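4. Where Shared Things Come to Rest

4.1 Drop spots and homes

We now turn to the part of the study that surprised us most, and that we have most enjoyed arguing over: the difference between where people say a household object lives and where it spends its days. In the first round of interviews, residents of the Kenora building described their kitchens and dining areas with great confidence. Trays went in the tall cupboard, serving dishes on the second shelf, and the big table was kept clear for meals. The diaries told a livelier story. Of the 47 households that returned a complete diary, 33 recorded at least one serving piece that stayed on a table through the whole two-week period, moved from side to side as needed but never put away.

We call such a place a drop spot, and the shelf or cupboard named in the interview a home. The two terms are borrowed loosely from earlier work on keys, mail and bags near front doors, but flat serving ware behaves in its own way. A tray is a thing to put down and also a place to put other things down, so once it is on a table it starts to act like part of the table. One resident told us she wiped the tray when she wiped the table and had stopped thinking of them as separate jobs. 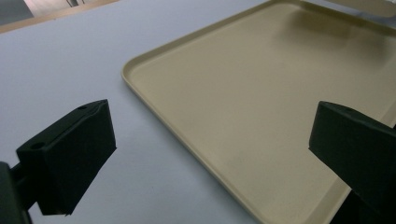 The diaries used a simple form. Each evening the person filling it in wrote down which pieces had been used, where they had been picked up, and where they ended the day. There was a line at the bottom for anything else, and we are very glad we kept it, as much of the best material came from there. People wrote about birthdays, about a cousin staying over, about a dish that was too wide for the sink. A short reminder went out on the seventh day. Entries from the Ondard site, where the pilot was run in May, used an older form without the bottom line and are left out of the counts in this section.

4.2 Size, rim and reach

Why do some pieces settle and others travel? Our first guess was weight. It did poorly. Heavy stoneware bowls went back to their cupboards night after night, while light plastic trays stayed out for days. What mattered far more was how the home was built. If a piece had to be stood on its side, or slid beneath something else, it was much more likely to stay on the table. In 14 of the households the tray's named home required lifting out two or more other objects first, and in every one of those the tray had a drop spot as well.

Rims also deserve a mention. Residents spoke warmly of low rims, which let a second dish be pushed up close or rested partly over the edge. Tall rims were praised for carrying and disliked for nearly everything else. Several people used a large tray with a low rim as a kind of anchor and let smaller dishes gather beside it (Figure 3). We had no code for this in the first version of our scheme, and adding one meant going back through all 300 pages of diary entries. It was worth every hour!
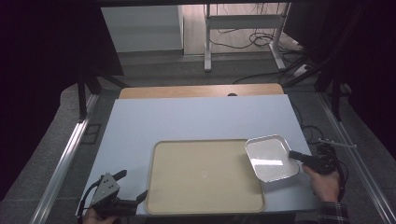

Figure 3. A large tray with a smaller white dish beside it, partly overlapping one corner.

The gathering pattern was strongest in homes where the dining table was also a desk. Here the tray seemed to mark off the eating end, and children as young as six could tell us which end was which. In the Tan annex, where most units have a separate counter, we saw much less of it, and the pieces that did stay out tended to be alone.

4.3 A note on tidiness

It would be easy to read drop spots as a failure to tidy up, and a few residents apologized to us in just those terms. We think that reading misses a lot. Households with a steady drop spot reported fewer searches for serving pieces than those without one, and their diaries mention fewer stacks in the sink. The Momuvov scale, which we gave at the end of the second week, showed no link between the number of pieces left out and how orderly people felt their home to be. Section 5 takes up what this might mean for the design of small kitchens, starting with the depth of the cupboard beside the stove.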